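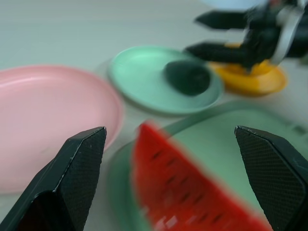 *A toy watermelon slice. Play food is often kept together as one set in a rotation.*

**Toy rotation** is a household practice in which only part of a child's toys are available at one time, while the rest are stored out of reach or out of sight. After a set period, or when the child seems to have lost interest, some of the toys are put away and others are brought back. It is used mostly with children between six months and six years of age, both in family homes and in small home daycares.

The term is sometimes used loosely for any kind of toy storage. Most writers on the subject keep it separate from *decluttering*, in which toys leave the house for good, and from *toy lending*, in which they belong to someone else and must be returned.

## Background

Keeping some playthings back is much older than the name. Many families had a toy that came out only on rainy days, during an illness, or when visitors brought children of their own. Nursery schools and kindergartens also changed what was on their shelves with the season or the topic being taught, and parents copied the idea at home.

The practice became more common as the number of toys in the average home grew and as living rooms took over from separate playrooms as the main place where young children play. Parenting magazines, and later blogs, gave it a fixed name and a set of steps.

One of the more detailed accounts is *The Half-Empty Shelf* by Leonie Petersen, a former daycare teacher from Drindinmont. Petersen sorted the toys of her own two children and found 112 separate items, not counting the pieces inside sets. The book describes how she divided them into four groups and changed the group on the shelf every 12 days, a schedule she later dropped in favor of watching what the children had stopped using. It had a first printing of 4,000 copies with the small press Stomwood and was followed by a shorter workbook with blank charts.

## Methods

### Sorting

A rotation usually begins with all of the toys in one place. Broken toys and those with missing pieces are taken out first. What remains is grouped in one of several ways:

- **By type.** Building toys, pretend play, puzzles, vehicles, musical toys and so on. Each rotation then takes a little from every group.
- **By theme.** Everything to do with a farm, a store or a kitchen goes out together, often with matching books.
- **By skill.** Toys are grouped by what the child does with them, such as stacking, pouring, matching or pulling. This is more common with babies and toddlers.
- **By lot.** The toys are split evenly with no plan. Some parents start this way and adjust the groups later.

Sets are normally kept whole. A train track stored apart from its trains tends to be ignored, and play food is usually packed with the dishes and pans that go with it.

### Storage

Stored toys are kept in closed bins, in a closet, under a bed, or in a garage or attic. Bins that cannot be seen through are often preferred, as a child who can see a stored toy will usually ask for it. Labels on the short end of the bin are easier to read when the bins are stacked.

Soft toys, wooden toys and toys with batteries do not store well in damp places. Batteries are generally removed from anything that will be put away for more than a few weeks.

### Display

The toys in use are set out on a low, open shelf or in shallow baskets. Large toy boxes are usually avoided, since small items sink to the bottom and the whole box is tipped out to reach them. Petersen's book suggests leaving one section of the shelf bare, which gives the child a place to set down something unfinished.

### Schedule

There is no agreed interval. Weekly, two-week and monthly schedules are all in use. Shorter intervals are more common for babies, whose abilities change quickly, and longer ones for children of four and over, who may carry on the same game for many days.

Partial rotation, in which only two or three things are changed at a time, is often suggested for children who are upset by sudden changes. The swap is commonly made in the evening or during a nap. Other parents involve the child in choosing, especially from the age of three.

## Toys left out of the rotation

Some toys are kept available at all times. These generally include:

- comfort objects, such as a blanket or a particular stuffed animal
- books, although a few families rotate these separately
- drawing materials
- large items that are hard to move, such as a play kitchen or a climbing frame
- a basic set of blocks

Comfort objects are the one group on which nearly all writers agree. Putting one away, even for a short time, can disturb sleep and is not considered part of the method.

## Siblings

Rotation is harder in homes with children of different ages. Toys with small parts that suit an older child can be a choking hazard to a baby, so two shelves at different heights are often used, or the older child's toys are brought out only at a table and put away afterward. A shared shelf may hold items that work for both, such as blocks, balls and toy animals.

Disputes can arise when a toy that belongs to one child is put away as part of a shared group. Birthday presents are a frequent cause. Many families let a new toy stay out for a month or longer before it joins the rotation.

## Use in home daycares

Home daycare providers use rotation partly for cleaning, as toys coming off the shelf can be washed before they are stored. The Prydderch Family Daycare Network, which links 14 home daycares, runs a shared version of the system. Each home keeps its own everyday toys, while themed bins pass from one home to the next. The bins are known within the network as *Colari boxes*, after the street where they were first stored. A card inside each lid lists the contents and is checked when the box changes hands.

Shared bins allow a small daycare to offer a wider range of toys than it could buy or store. The drawbacks are transport, lost pieces and the spread of colds during the winter, and the network stops exchanging soft toys from November until spring.

## Reported effects

Parents who use rotation commonly report shorter cleanup times and longer periods of play with a single toy. Toys that come back after some weeks are often treated as if they were new, and may be used differently because the child has grown in the meantime.

These reports are mostly informal. It is difficult to separate the effect of rotation from that of having a tidier room, or from the fact that an adult has recently handled the toys and shown them to the child.

## Criticism

The most common objection is the amount of work involved. Sorting, labeling and swapping fall to the parents – often to one parent – and many rotations are given up after the first few changes. Storage space is another limit, particularly in apartments.

Hildegard Frerichs, a family counselor who writes on play in the home, has argued that strict schedules serve the adult's wish for order more than the child's needs. In her essay "Put It Back Where I Left It," she describes children whose long-running games ended when a key toy was removed. She recommends storing only what a child has already stopped using, and returning any toy the child asks for by name.

Others point out that a family with few toys has no need of the method, and that it can hide the problem of buying too many. Some supporters accept this and combine rotation with a limit on new toys, or give away one stored toy for each new one that enters the house.

## See also

- Play food
- Toy library
- Parallel play
- Comfort object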